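Limard Robotics Club: your questions answered

Who is the club for?

Anyone at the school from second year up. You don't need to have written a line of code before, and plenty of our members hadn't when they first came along. If you like taking things apart, arguing over why something went wrong, or just want somewhere warm to be after the last bell, come and try it!

When and where do you meet?

Upstairs in the computing room, 3.45 pm until 5.15 pm. The late bus leaves from the front gate at 5.25, so please pack up when Beathag Gourlay tells you to. She means it.

What are you working on this year?

The MacLeish Challenge, which is a competition for school teams run entirely in simulation. Every team gets the same virtual house and the same virtual arm, and has to get the arm to fetch, open, put away and tidy things in different rooms. We're entering 2 teams, Sekby and Fasteo. (The names were picked out of a hat full of made-up words and we've grown very fond of them.)

So there's no real robot?

Not for the Challenge, no. We do have kits in the cupboard for the summer term, but working in simulation means you can crash the arm 154 times before tea and all it costs you is a restart. It also means everyone can have a go at once, on their own machine, and you can carry on at home if you have a decent laptop.

What do I do in my first few weeks?

You drive the arm yourself with the keyboard before you write any code for it. It feels slow and a bit daft to begin with, and then suddenly you get it and you won't want to stop. After that you learn to move the gripper to a point, open it, close it and back away. Jessie Pollock has written a brilliant set of worksheets for this part, and they're in the shared folder.

Which room is the hardest?

Ask any two members and you'll get a row, but most of us would say the bathroom. The tiles look so alike that our code has real trouble working out how far along the wall it has got, and one wrong guess about the angle sends the gripper off pointing at nothing useful. We love it anyway.

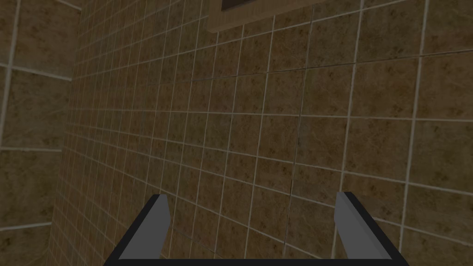 Angus Rennie would like it noted that the kitchen is far worse, because drawers have to be pulled straight or they jam, and that anyone who disagrees is welcome to take over his drawer code, all 763 lines of it.

Do I have to compete?

No. Some people only want to build rooms or test other people's code, and both are a huge help. If you do want to compete, team lists go up in February.

Does it cost anything?

The club is free. Bring a memory stick and a snack.

How do I join?

Turn up, or leave a note for Ewan Dalgleish at the school office. Parents who'd like to look in are very welcome during the last half hour.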